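3.2 Matériel évalué

Le kit Niltix est vendu par la société Goditia comme un ensemble prêt à monter pour bras manipulateurs légers. Il comprend une pince, une petite caméra fixée à la hauteur du poignet, un boîtier de commande et une licence du logiciel Choo, qui assure l'enregistrement des trajectoires et leur relecture. Nous avons acquis un exemplaire au tarif catalogue et n'avons reçu aucune aide du fabricant pendant l'étude. Le montage sur notre bras a demandé une demi-journée, étalonnage de la caméra compris.

La documentation présente le kit comme adapté aux tâches ménagères courantes. Nous avons retenu le rangement et le déchargement d'un lave-vaisselle, parce que cette tâche combine des objets rigides, des passages étroits et un panier en fil métallique que les capteurs de profondeur restituent mal. Les essais ont eu lieu dans la cuisine témoin du site de Drarkville, avec un appareil encastré du commerce. Le protocole prévoit 400 essais répartis sur 22 configurations de panier ; chaque configuration est décrite en annexe. Un essai est interrompu lorsque la pince reste en contact avec le panier pendant plus de 5 secondes sans progression.

La caméra de poignet est la seule source d'images utilisée par le logiciel dans sa configuration d'origine. Son champ couvre les doigts et la zone située juste en dessous, mais le carter de la pince en occupe presque toute la partie haute. La figure 4 donne un exemple de vue pendant le travail au-dessus du panier : le doigt cylindrique recouvre en partie un objet beige de forme courbe, peut-être une assiette ou un bol, et les tiges du panier présentent un léger flou de mouvement. Ces deux effets – masquage par les doigts et flou – sont traités séparément dans l'analyse.

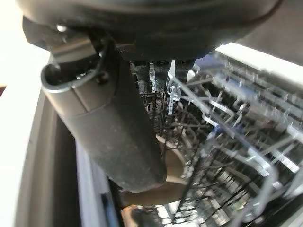

Figure 4. Vue de la caméra de poignet du kit Niltix, pince au-dessus du panier d'un lave-vaisselle.

3.3 Réglages et limites d'emploi

Le logiciel Choo propose un temps de pose automatique, que nous avons conservé pour la première série. Dans la seconde, le temps de pose a été fixé manuellement et la vitesse d'approche réduite de moitié. Les autres paramètres sont restés à leur valeur d'usine, y compris l'effort de serrage.

Deux points de la notice appellent une remarque. Le fabricant recommande de refaire l'étalonnage après chaque changement de doigts, mais la procédure fournie suppose une mire plane que le kit ne contient pas – nous avons imprimé la nôtre. Par ailleurs, la fonction de relecture ne conserve pas les images des essais interrompus, sauf si l'option correspondante est activée avant le démarrage de la session. Les résultats de la section 4 portent uniquement sur les sessions enregistrées avec cette option.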